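About Grornberg

Grornberg sets up robot arms for small food businesses. We started out repairing packing machines for bakeries, and a good part of our work is still that. The robot side grew out of it, when customers began asking whether an arm could take over the jobs at the end of the line that are hard on hands and wrists.

Today we have two rooms at the Michiels building. One is the workshop. The other is the demo room, where we try out handling jobs on ordinary tables with ordinary kitchen equipment before anything goes near a customer's floor. Most of what we learn about a product, we learn there.

Open days

We open the demo room to visitors every February and again in the fall. Last year 1563 people came through, nearly 150 of them on the first morning alone. They were bakers, school classes, people who run canteens, and neighbors who had seen the sign.

An open day has 4 stations. At each one an arm works on a single food job, and one of our technicians stands by to answer questions. The steamed bun station has been part of it from the start. Buns are a good test for us, as they are soft and round and mark easily if they are held too hard. The job is to move them from a steamer basket to a plate.
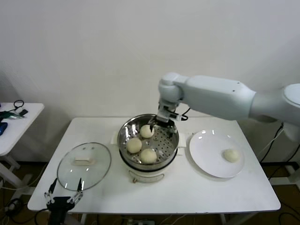
The steamed bun station, with the gripper over the basket and one bun on the plate.

Visitors often ask how the arm knows how hard to squeeze. Our control software, Flodow, sets the closing width and the speed for each product, and we adjust both by hand until we are happy with the result. That can take an afternoon. If a bun gets dropped or dented during a demonstration, we leave it where visitors can look at it and talk about what went wrong.

Private visits

Companies can also book the demo room for themselves. Groups of up to six work best - the room is not large. Bring your own product if you can, in the tray or box you normally use. We will try it on the arm while you watch and tell you plainly if we think the job is better done by hand.

For longer trials we use the test kitchen at Cadent, next door, which has proper drains and a cold room. Visits there start at 9 a.m. and need closed shoes and a hair net, which we supply.

To ask about a visit, use the contact form or call the workshop during opening hours.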